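Ye-seo Kwon, podiatrist at Silwood Foot Clinic
20/04/2026

Heel pain thread. I see it every day in clinic and I repeat the same things, so I'm putting them in one place. It covers the ordinary kind, where the first steps out of bed are the worst ones.

The tissue involved is the plantar fascia, a thick band that runs from the heel bone to the base of the toes. When it gets irritated, it hurts most after rest. Many people limp to the bathroom in the morning, feel better by breakfast, and then feel it again after sitting through a long meeting.

Heel spurs: plenty of people have one on an X-ray and no pain at all. If your X-ray shows a spur, that alone doesn't tell us it's the source. I usually don't order an X-ray at the first visit unless something in the history points that way.

Before you buy anything, think about what changed in the weeks before it started. New job on a hard floor, a jump in running distance, switching to flat sandals, going barefoot at home more than usual. One of these comes up in most first visits.

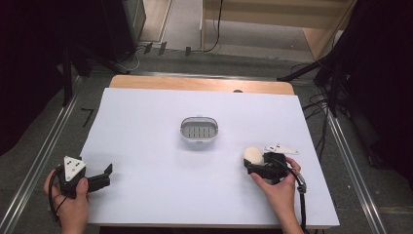 Rolling the arch is the exercise people have usually heard of. Sit down, put the bare foot on top, and roll slowly from the ball of the foot to just in front of the heel. Two or three minutes per foot is enough. People often start with something very hard and come in bruised. Start with a soft ball, something like the cream-colored one here, and go firmer later if you still want to. Put it away in a basket when you finish so you don't step on it in the dark.

Calf stretching matters as much as the rolling, maybe more. Hands on the wall, sore foot back, heel down, knee straight. Hold, rest, repeat. Then do it again with the back knee slightly bent, which reaches the lower part of the calf.

Once that's comfortable, add heel raises. Put a rolled towel under the toes, go up slowly, pause, come down slowly. 10 is a good number to start with. Every other day is fine. Some soreness during is OK. If the next morning is clearly worse, do fewer.

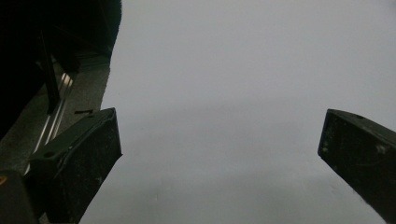
Same rule for walking and running. You don't have to stop completely. Cut back to a distance that doesn't make the next morning worse, stay there for a couple of weeks, then add a little at a time.

Hakim Setiawan asked under my last thread if he should stretch before getting up. Yes. Pull the toes back toward the shin with your hand before your foot touches the floor, hold it, let go, and do it a few more times. Keep a pair of supportive shoes next to the bed and put them on right away.

Insoles. Store-bought ones help a fair number of people and I often suggest trying those first. Custom ones cost more and take longer. I prescribe them when the foot shape calls for it or when the simple version has been given a fair try.

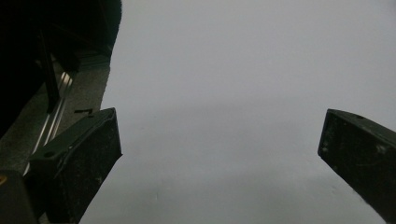
Old shoes are worth checking before you pay for insoles. Look at the pair you wear most, which may not be the pair you'd bring to an appointment. Set them down on something flat and plain, like the pale gray surface in the photo, and look from behind at eye level. If the heel leans in or out, or the sole is worn down on one side, replace them. An insole in a tilted shoe sits tilted too.

How long does it take? Usually months. Most people improve without injections or surgery, but it's slow, and there are bad days in the middle. Write down your morning pain once a week so you can see the trend.

Get seen soon if you have numbness or tingling, swelling, a fever, pain at night that wakes you, or if it started with a pop. If you have diabetes, don't wait on any foot problem — call.

Benito Ibarra and I both have heel pain appointments open this month. We're upstairs in Suite 201. Bring your everyday shoes and any insoles you've already tried.

Next thread will be on thick toenails, probably next week. Questions on this one can go in the replies.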